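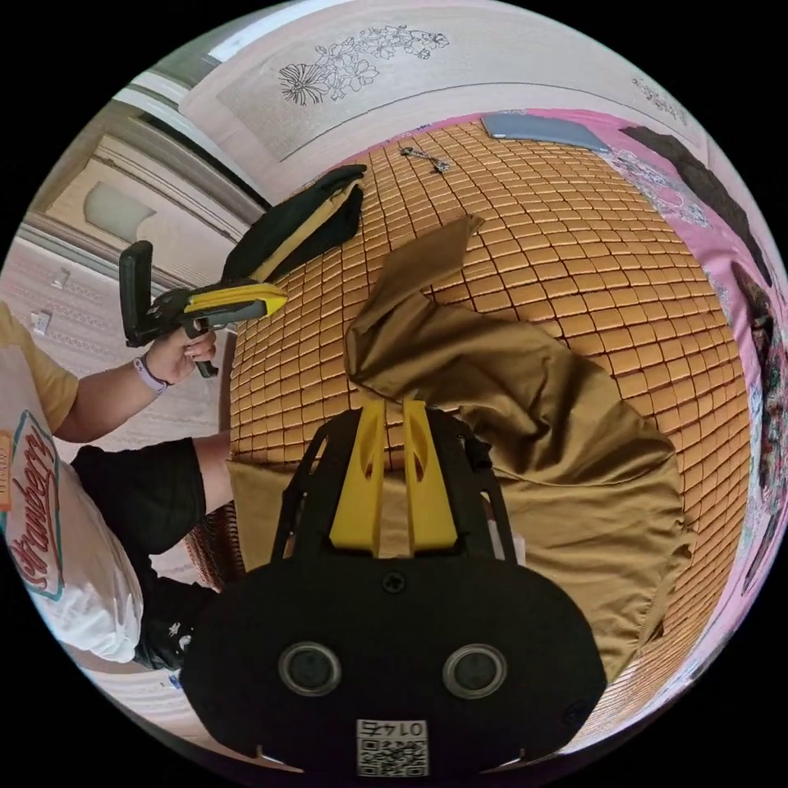

A khaki-brown garment on a woven bamboo mat.

Home | Reviews | Mail and Calendars | Backup | Forum
Print this page | E-mail this page

Lisier 3 desktop mail client, reviewed
2018-05-19

My old mail program stopped getting updates in the winter, and I carried on using it out of the same loyalty I show to leaky wellingtons. When it began opening every message twice I gave in and bought Lisier 3, which costs 20 pounds and comes from a small firm called Kettunen. There is a free trial, but it puts a line at the foot of everything you send telling people so, and I have some pride.

Setting up was quick. I typed my address and password, and it found the server settings for my main account without help. My second account lives with Wodwood, who host it on what I assume is a biscuit tin, and there I had to put in the port numbers by hand. The settings page is plain and the labels mean what they say.

Importing old mail took most of an evening. Lisier read my folders, thought about them, and then made 184 new ones — one for every folder I'd had, including those I had emptied years ago and was hoping to forget. You can untick folders before you import. The box for this is on the second tab, and I found it the next morning.
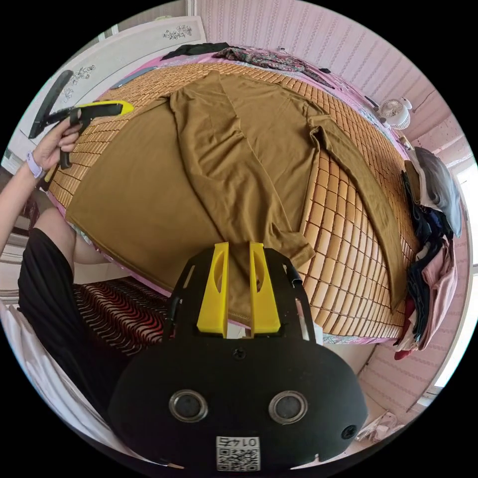 Rules are the reason to buy the thing. You choose a sender, a word or a mailing list, say where the message should go, and it goes there. You can also run a rule backwards over mail you already have, and try it first to see what would move. I like to see a thing spread out before I deal with it, the way you'd lay a long-sleeved top flat on the bed with one arm stuck out, and the trial run does that nicely. It lists every message with its old folder and its new one. My first attempt at a newsletter rule would have filed my dentist under Gardening.

Search is less happy. It is fast on subjects and names but slow inside the messages themselves, and it ignores attachments unless you turn that on for each account. Looking for a boiler receipt, I got 2,000 results, sorted by something known only to Kettunen. Clicking the date column fixes the order until you search again.

Deleting is also odd. The Delete key moves a message to Trash, as you'd expect, but Trash is emptied when you close the program unless you say otherwise in Settings, under Closing. I would change that before you do anything else. I did it second.

The calendar is there. I opened it once.

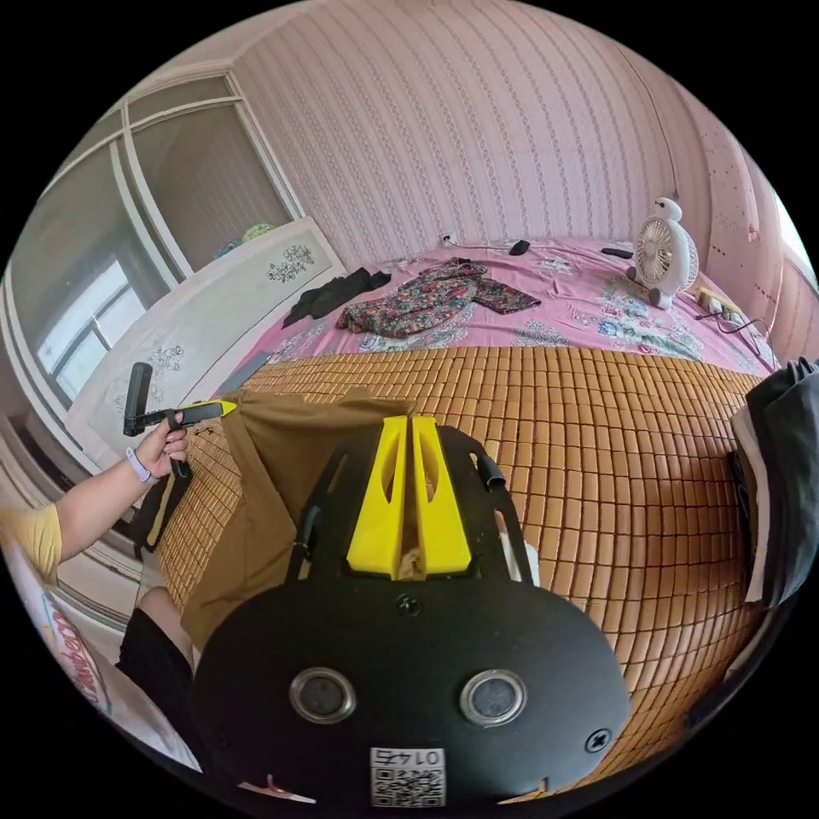
Urik wrote in after the first version of this review to say that the search gets much quicker if you rebuild the index, which lives under Tools, then Accounts, and that it should be left running overnight. I tried it and the boiler receipt came up in a few seconds, in the wrong account, where I had put it. Urik also reckons the port numbers for Wodwood will be built in from June, and I'll believe that when I see it.

Worth 20 pounds if you get a lot of mail and like telling it where to go. If you only have the one inbox and never file anything, webmail will do you fine.

Score: 3 out of 5

Comments (3) | Shares (20)
Print this page | E-mail this page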